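Visit report: open afternoon at the Halliday teleoperation lab

I went to the April open afternoon at Halliday with Ankit Jaiswal from our training group. We wanted to see how they teach a robot kitchen tasks by remote control, and whether any of it would carry over to our own work with trays and containers. The lab is on the second floor behind the machine shop. Sign in at the front desk and allow time for it, as the line was long when we got there.

Huia Tipoki ran the tour. She began with the older method, where a person holds the arm and moves it through the job while the joints record. Visitors were allowed to try this on a small arm bolted to a bench. It was lighter than I expected, but the wrist was stiff and I kept bumping the elbow joint with my sleeve. Ankit did better. Huia said they still use hand guiding for short motions such as pushing a drawer shut, and remote control for nearly everything else.

The remote station is two hand controllers on a desk with a pair of monitors. The software is called Modow and was written in house. An operator can drive either a real arm in the next room or a simulated one, with the same controllers and the same recording format. Most new operators spend their first 30 hours in simulation before they touch the hardware.

Dexter Okafor was on shift at the simulated kitchen. His task list for the afternoon was dishes: approach, grip at the rim, lift, set down. He talked while he worked and did not seem to mind people standing behind him. The view from close to the gripper went up on the second monitor, and he looked at that one for the last part of each approach.

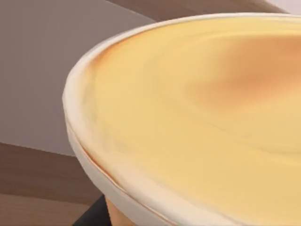
Close view of the round white dish with the yellow filling, from the simulated kitchen.

The close view takes some getting used to. With the dish that near, I lost any sense of how far the rim was from the table. Dexter's advice was to watch the curve of the rim and ignore the filling, and to slow down well before it feels necessary. He discards a run if he has to back out and approach a second time. Other labs keep those runs, he said, and there is an ongoing argument about it upstairs.

I had a turn after him. My first attempt shoved the dish sideways and my second closed on nothing. On the third I got hold of it and then set it down too hard. None of these were saved.

Coralie Cartwright gave a short talk afterward on what happens to the recordings. The dish set had 2,111 runs at the time of our visit, and 700 of those were recorded with changed lighting or a different tabletop. She would like more of the second kind. Each run is watched once by someone other than the operator before it goes into training. A question came from the back about whether simulated runs are good enough by themselves. Her answer was no, at least for anything with a thin edge, and they mix in real runs from the room next door.

We did not get into that room. Flynn Mudgway was recalibrating the Trunderier arm and the door stayed shut, so I can't report on the hardware side.

Points for our group:

Ask Huia for the operator training sheet. She offered to send it.
Find out if Modow can be licensed outside Halliday. Coralie was unsure.
Try having a second person review our own recordings, starting with the tray set.

Parking is behind the building and was full by two o'clock. There is another open afternoon planned for the fall, and Ankit has asked to be put on the list for the hardware room.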